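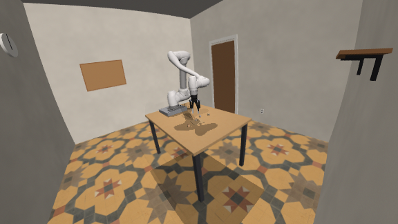
4.2 Rehearsing bench work before the change of duties

The Flemberg site of Schumacher employs 148 people, of whom the largest single group worked at the small-items benches when the study began. Their task was to pick loose items from the bench top, place them in position, and pass the finished set to inspection. Management had decided to move part of this picking to a single arm per bench. The people at those benches would keep responsibility for the output but would no longer handle every item themselves.

Before any arm was installed, the site used a simulated workcell built in Lokus. The simulation served two purposes. The engineering group used it to develop the picking motions, and the bench staff used it in training meetings to learn how the arm would approach the work. We attended these meetings from the first session until the end of December and kept written notes on each one.

In total, 2,927 simulated picks were logged during this period. In 204 of them, a staff member asked for the run to be stopped and discussed. The requests were uneven. Early ones mostly concerned reach and clearance, such as whether the arm would pass over a place where a person's hands would normally rest. Later requests dealt with the order of picking. Experienced staff tended to clear the items nearest to them first and leave the harder ones for the end, while the programmed sequence followed no such habit. Several participants said they found it tiring to watch a sequence they would not have chosen — one described it as "reading someone else's handwriting all morning."

Lyle Strickland, the bench lead, asked that the training view include the whole table and not the gripper alone. Under the new arrangement, he argued, the operator's main duty would be to notice trouble anywhere on the bench. The request was accepted, and the wider view shown in Figure 3 became the standard one for the later meetings. It keeps the arm, the table top, and the walls behind them in sight together. The small items take up very little of this view, and staff with less experience reported difficulty telling them apart from the shadow of the arm. A closer second view was offered for those who wanted it.

The meetings also changed how the staff spoke about their own skill. In the first interviews, skill was described almost entirely in terms of speed. By the last ones, participants referred more often to judgment: when to interrupt, when to wait, and whom to tell. Job descriptions had not been revised at that point, and pay grades still rested on the older measure. About 80 comments in our notes touch on this gap.

Figure 3. Simulated workcell used in the training meetings. The gripper is open and empty above the table; small items lie around the center of the top.

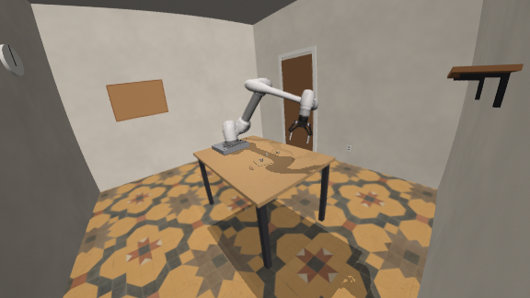 4.3 Limits of the rehearsal period

The simulated bench did not include other people. At Flemberg, two neighboring benches share a supply aisle, and staff often lean across to help one another. This practice could not be rehearsed, and its future was left to the supervisors of each shift. A comparison with the Flillgate site, where arms were introduced without a rehearsal period, is given in Section 5.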